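In Defense of the Bowl on the Table

My mother-in-law, Bergþóra Skov, believes that every object in a house must have its own place, and that the place must have a door. When she visits us, she closes things. After she goes home, I spend two days finding my scissors.

I want to speak for the other system, the open bowl in the middle of the table. I know it has a bad reputation. In magazines about tidy homes the bowl is allowed only if it holds lemons. As soon as you put a pen in it, they call it clutter. I think this is unfair to the bowl, and also to the pen.

Consider how a family uses a marker. We don't sit down for an hour of marking. We need to write a name on a lunch box, or a month on a bag of soup before it goes to the freezer, and this takes maybe ten seconds. If the marker lives in a drawer, inside a case, under the envelopes, then the soup goes to the freezer without a name. In June I threw away a whole shelf of such bags. One of them, I am almost sure, was good lamb stock.

After that I took a shallow wooden bowl and said to everyone: markers go here. My husband Villads asked if we should buy an organizer. He had found one from Brestix with 52 small compartments. I asked him to name 52 kinds of things that we own, and he stopped at batteries.

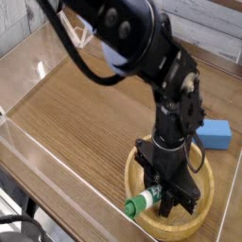 A shallow bowl has one more advantage, which I did not understand at first. It cannot hide anything. In a deep basket, things sink, and at the bottom there is always a layer of coins and dry glue that belongs to an earlier time. In a shallow bowl a long thing must lie partly over the rim, where your hand meets it. When too many things are in it, they roll out, and you have to decide about them the same evening. I would call this a rule, but it is a rule that the bowl keeps for you.

My neighbor Ditte Sveinbjörnsson does not agree with me, and I should be fair to her arguments. She says that an open bowl invites everything. First come the markers, then the keys, then a receipt, then half a cookie. She is right about the cookie. She also says that children learn order from closed cupboards, and she has raised three orderly children, so I listen.

But I have seen her drawer. It is a beautiful drawer, and when I asked her for a marker she tried four before one of them wrote. A marker that you see every day, you also use every day, and you notice when it begins to get pale. In a drawer it can be finished for a year and still look like a marker.

Maybe the difference is between storing and keeping ready. Winter coats should be stored. The good tablecloth should be stored. For the few small things that we reach for without thinking, the door is only one more thing to open, and I have enough doors.

Bergþóra is coming again soon. I have put the bowl back in the middle of the table, and I have asked Villads to sit near it.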